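Open day walk-round, robot demo area, Skudanmont hall
Filled in by me on the morning, with comments. Copy to Letero and to the D'Souza office.

1. Visitor line taped and easy to see
OK. I did it twice, as the first lot of tape was lifting by the door end. Please buy the better tape next time, it's worth the extra.

2. Emergency stops tested
OK, both of the 2 buttons. Pressed, arm stopped, reset, pressed again. The one on the visitor side is a bit low for anyone tall and a bit tempting for anyone aged six, so whoever is doing the talking stands next to it. I'd like that written into the running order.

3. Arm speed limited for the day
OK. Set to 148 mm a second and locked with the supervisor code. It looks slow, I know, and somebody always asks if it can go faster! It can. It isn't going to.

4. Cables and air lines
Needs doing. The line from the Pretolen cabinet crosses the walkway behind the bench. There's a ramp cover in store 413, or there was in April. Fetch it before doors open at ten.

5. Fire exits and extinguisher
OK. Side exit was half blocked by the pull-up banner when I came in, so I've moved the banner. Whoever moves it back will be hearing from me.

6. Numbers
We've given out 1,000 tickets across the whole site and I've no idea how many will want the robots (all of them, going by last year). Keep groups small and let the queue build in the corridor, where there are chairs.

7. Hand tools used in the demo
OK with a comment. Screwdrivers only, no knives and nothing with a loose blade. I checked the handles for splits and the tips for burrs and took one out – the tip was chewed to bits. Visitors may hold the tools at the side table, but they don't pass them to the arm. The operator does that, or the arm picks up for itself.

8. Gripper and fingertips
OK. No cracks, screws tight, pads sound. I tugged on a held tool with the power on and again after a stop, and it kept hold both times. Worth repeating at lunch.

9. Housekeeping
Not happy. Bits all over the place when I got here, and I'd rather we looked as if we owned a broom. Sweep before the first group and again at lunch. Anything dropped gets picked up with the arm stopped, every time, even if the talk has to wait.

10. Noise
OK. You can chat over it quite easily. The compressor is the loudest thing in the room and it's behind a door.

11. First aid
Kit full and in date. It lives on the shelf by the sink, and the sign still points to the old place. New sign please.

Result: fine to open once 4 and 9 are sorted. I'll come back at half past nine to look at those two and sign the bottom of the sheet, and I'll bring the spare radio with me.
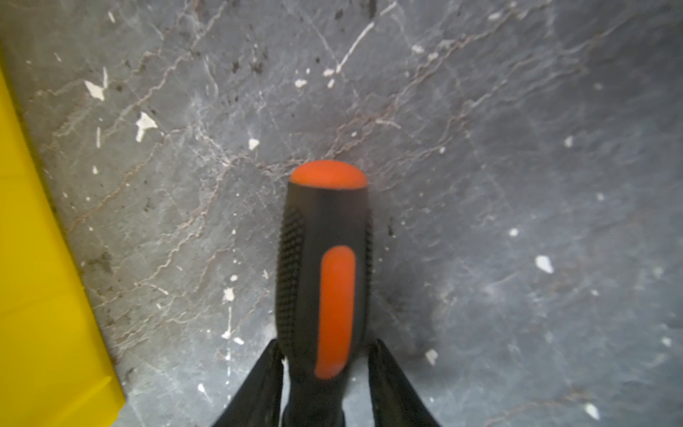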